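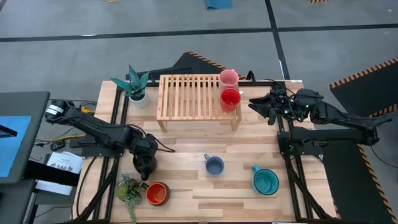 Fig. 1. Mugs and a slatted rack on a wooden table.

Consumer Choice, Unit 4
Why we ask more for what we own (and how sure we should be)

Read before class. Bring the Tandadcombe worksheet, filled in, in pencil.

1. The basic claim

Give half of a room a mug each. Give the other half nothing. Ask the owners the lowest price they would take for the mug, and ask the others the highest price they would pay for one. The usual result is that owners ask for more, sometimes twice as much. The textbook name for this is the endowment effect, and the textbook reason is loss aversion: giving up a mug hurts more than getting one pleases.

You will meet this claim in nearly every intro book on consumer choice, often told in one paragraph with no doubt anywhere in it. Please don't copy that paragraph into your essays. The gap in prices has been found many times. What causes it is a separate matter, and the two get mixed together all the time, including in last year's exam scripts.

2. What else could make the gap

Bargaining habit. People learn early that a seller should start high and a buyer should start low. Tell them this isn't a haggle and they may nod and do it anyway. A gap that comes from habit says very little about how anyone feels about a mug.

Not grasping the rules. Many of these studies use a random price draw, where the best plan is to state your true value. Try explaining that to a friend in two minutes. If your friend looks lost, so did some of the people in the study. Practice rounds shrink the gap in some studies and leave it alone in others, so be careful with anyone who says training "fixes" it.

Manners. A mug handed over by a teacher can feel like a gift. Selling a gift back in front of the giver for small change is a bit rude.

Plain liking. Owners have usually had the thing in their hands for a while. Handling it gives them time to find something to like: the weight, the color, how the handle fits. That would be a real change in value, but it isn't the same as fear of loss.

3. The Tandadcombe class data

We ran our own version with the evening group. It had 19 owners and 19 buyers. Owners asked for more on average, as the book says they should. Before you get excited, look at the spread. Two owners named prices that were plainly jokes, and if you drop them the gap falls by a good deal. Should you drop them? I don't know. I do know you should decide before you look at the answer, and we didn't.

There is also the matter of which mug. A study report will say "a mug" as if all mugs were one thing. Size alone can move a price, and so can the finish on the outside. Somebody who would pay well for a big teal mug may not want a small one at any price. When you read a report, check whether both groups were looking at the same object, from the same distance, for the same length of time. Many reports don't say.

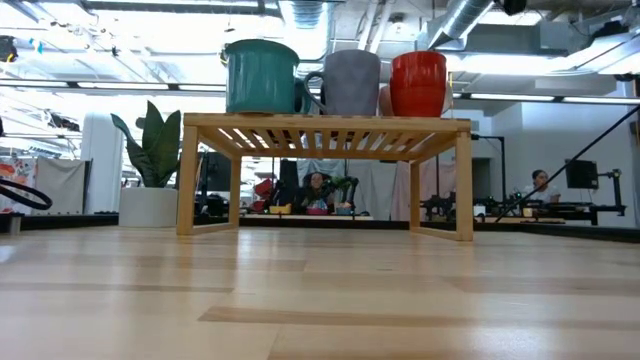 4. The trade version

A second design avoids money. Half the group gets a mug, half gets a candy bar, and everyone is offered a swap. If starting goods are handed out at random, about half should trade. Far fewer do.

This looks stronger than the price version, and in some ways it is. No haggling, no price draw. But a swap takes a small effort, and keeping what you have takes none. A shy person in a quiet room keeps the mug. When people have to write down "keep" or "trade" on a slip, so that both options cost the same effort, would you expect the same result? Write a sentence on this before class.

5. What sellers make of it

Three cases from the course pack:

Dellix offers a free trial month and says customers "come to feel the product is theirs." Perhaps. They may also forget to cancel. The sales sheet can't tell these apart.

Joter surveyed 166 buyers after a 12-day home trial. All of them had bought. People who sent the item back weren't asked, so the survey has nothing to say about them.

Shokri claims that letting shoppers hold the goods raises sales. There is no comparison store in the report, and the test ran in May, during a price cut.

6. For discussion

Pick one of the three cases and write down what result would have proved the seller wrong. If you can't think of one, say so and explain why.

With 100 owners and 100 buyers, which of the problems in section 2 would go away? Which would stay exactly as they were?

Worksheets are collected at the start, before we go over the answers.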